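Udwood Figure Collectors, minutes of the monthly meeting, 4 Aug 2025
Taken by me, Chepkoech, because I lost the coin toss again. Chair was Noman Mohmand. We had 7 members in the room and two on the call, one of whom froze with her mouth open for most of item 2 (sorry, Gachanja people, the wifi at your end is what it is).

July minutes
Read out, one fix. I wrote that the Dornard knight comes with three swords and it's two swords and a scabbard. Noman has been very patient about this. Approved.

1. Money
We have 316 dollars in the kitty after paying for the table at the summer swap. Dues are still owed by a couple of you, and you know who you are, so please just hand me an envelope. I'd love to stop bringing it up! We agreed to keep dues where they are until the new year.

2. The Cledum group order
This took up most of the night. The Cledum winter line is open for preorder and the one everybody wants is the Lantern Witch, with the swap-out face plates (sleepy, furious, and the smug one) and the little cat that clips to her hat. Noman wanted to order as a club so we only pay shipping once. I'm all for that, but I asked what happens if somebody drops out after the order closes, and we went back and forth on it for ages. In the end we voted that you pay in full before your name goes on the list, and if you change your mind later it's on you to find a buyer inside the club. Passed with one against (me, I wanted a deposit, but fine, I'll live).

The order total as it stands is 561 dollars with shipping. Noman is placing it and will post the tracking in the group chat.

There was also a long side talk about whether the stand that comes with her is tall enough for the flying pose. The prototype photos make it look like it bends in the middle, but one of us thinks that's a second arm from a different set. Noman will write to the shop and ask.
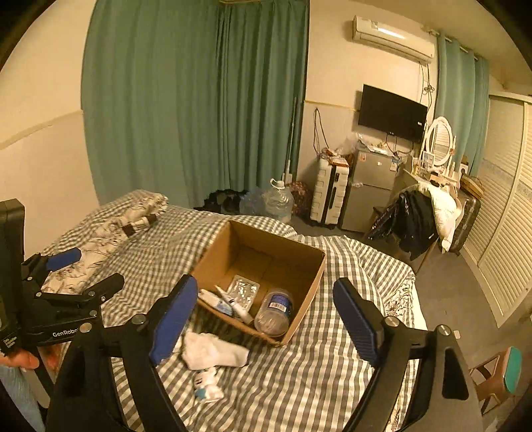

Open box on the checked sheet.

3. Boxes, keep or toss
I know, I know, we do this every summer. Half of us keep every box and blister tray, and the other half flatten them the day they arrive. I'm a keeper and my hall closet is suffering for it. What we did agree on is that anything listed in the club swap has to say up front whether it comes with the box, and whether the box has dents or sun fading. Last time somebody drove over from Gachanja for a boxed figure and it turned out "boxed" meant a shoebox. So: original box, other box, or no box, in the first line of the listing.

4. Fall display at the Udwood library
The library has offered us the tall glass case by the front desk again. It locks, and the shelves move up and down, so the big dragon can go in this time. Theme was put to a vote and "villains" beat "food" by one. I was rooting for food, I have the whole bakery set and it's never been out in public! Please tell me which pieces you're lending by the next meeting, and stick a label with your name under the base. No loose small parts, please. We spent twenty minutes on the floor last year looking for a tiny teacup. 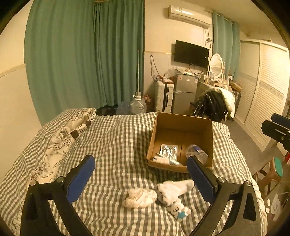 Gingham bedding, with the floral fabric showing.

5. The 2000-piece diorama
Noman has offered to host a build weekend for the Dornard castle backdrop, all 2000 pieces of it. Bring your own cutters and a sandwich. Dates to be sorted in the chat, and I've asked that we skip the weekend of my niece's recital.

6. Anything else
Joint grease: the silicone kind is okay on hips and shoulders, go easy on painted parts. Someone left a gray hoodie, it's in my car.

To do
Noman: place the Cledum order, email about the stand, suggest build dates.
Me: confirm the case with the library, chase dues.
Everyone: villains list, name labels.

We wrapped up a bit after nine. Next meeting is same room, first Monday of the month as long as it isn't a holiday, and if it is we'll go a week later.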